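Chapter 4
Collecting Demonstrations

A learning system can only be as good as the examples it is given. In the first three chapters we treated those examples as a finished set of files, ready to load. This chapter goes back a step and looks at how the files are made: who performs the task, what is recorded, and how to decide when there is enough.

We will follow one small project through the chapter. In July, a team led by Amanuel Moges at Cluteck set out to teach an arm to pick up litter from indoor floors and drop it into a bin. The team named the task set Gidey. It covers 9 object types and was planned at 600 demonstrations. The arm itself was not needed for any of the collection. Every example was performed by a person carrying a pair of hand-held grippers.

4.1 Why use hand-held grippers?

A person can drive a robot from a distance, but this is slow and ties up the robot. A person can also do the task with bare hands, but fingers do not move like a two-jaw gripper, and the recordings are hard to transfer. A hand-held gripper sits between the two. The operator moves freely, and contact with the object is made by jaws of the same general kind the robot will use.

The position of each gripper has to be recovered for every moment of the recording. One common way is to fix printed square markers to the gripper body. Software finds the marker corners in the camera view and works out where the gripper is and which way it is turned.

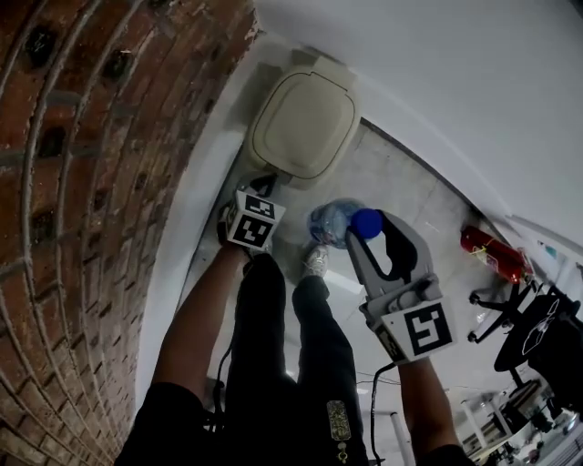 Figure 4.1 Closing in on a bottle cap with the right-hand gripper. Both grippers carry printed markers.

Notice that the bottle is lying on its side. A bottle on its side can be gripped at the cap or across the body, and the two choices lead to different motions. If half the operators do one and half do the other, the system may learn something in between that does neither. Moges's team wrote a one-page guide, the Ovar sheet, which told operators where to grip each object type.

4.2 Where to collect

Examples taken in one tidy room teach a system about one tidy room. The floor, the walls, the furniture and the light should change between sessions. The target object should also be moved, turned and placed near other things.

After the first pass the team had 199 demonstrations. On review, 121 of them were kept. Most of the rejected ones had a marker turned away from the camera during the grasp, so the gripper's position was lost at the moment that mattered most. Section 4.3 gives the review procedure in full and explains how the remaining sessions were changed.

Terms introduced in this section: demonstration, operator, marker, task set.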